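Ticket 223: Gripper lets go of thick cloth during hang task
Product: Kolus handheld gripper kit, trial unit
Opened by: Po-yen Lo, Orozco Textile Care
Handled by: Kwok-wai Yu, Kolus support
Status: Waiting on customer

Po-yen Lo wrote:

Hello again, and thank you for the quick help with the charger in September! We're back with a different puzzle. The kit has been lovely on thin things, pillowcases and napkins and so on, but with towels the jaws seem to lose their grip partway through the lift. I'll feel the trigger go a little soft and then the towel slides out (usually onto my shoes). We're on the 2 mm pads that came in the box. I've wiped them down and restarted the unit, and I tried the other cable too, in case it mattered, but no change so far. We would like to settle this before we decide on keeping the kit, as towels are most of what we wash.

Kwok-wai Yu replied, Thu 30 October:

Hi Po-yen, so nice to hear from you, and I'm sorry about the towels. The soft trigger is a useful clue. My first guess is the closing force, which ships on the low setting so that people don't crush delicate things on day one. Could you please go through these in order and write back after each one? I know it's slow, but it saves us both from changing everything at once and never knowing which bit helped.

Step 1. Open the Rokau app, go to Jaws, and read me the force level.

It says 2.

Step 2. Raise it to 3, save, and close the jaws on nothing. They should meet flat along the whole edge.

Done. They look flat to me, and the screws are all snug.

Step 3. Take hold of one of the ribbed towels, close fully, and send me a picture from the gripper camera with the cloth still in the jaws. I'd like both markers in view, please, as the app reads the jaw opening from them.

Picture attached, with the blue towel. I was over by the foam letters with the hanger nearby.

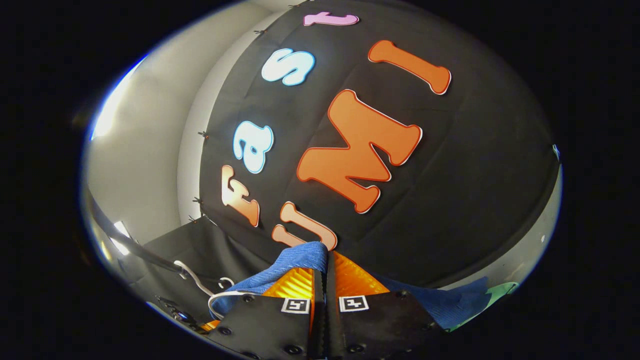
Step 4. Thank you, that's very clear! I can see both markers, and the towel is bunched up between the jaws. Try taking a smaller pinch close to a corner, then lift slowly and hold it up while you watch the force reading. If the number drops as you hold, save the log and send it over, and I'll post you a set of the thicker Heltau pads.

Po-yen Lo wrote:

Will do first thing tomorrow, when the folding table is free again. Do the Heltau pads need a new calibration, or can I just swap them over?

Kwok-wai Yu replied:

A short one, yes. It's under Jaws, then Pads, and the app walks you through it. I'll keep the ticket open until I have your log.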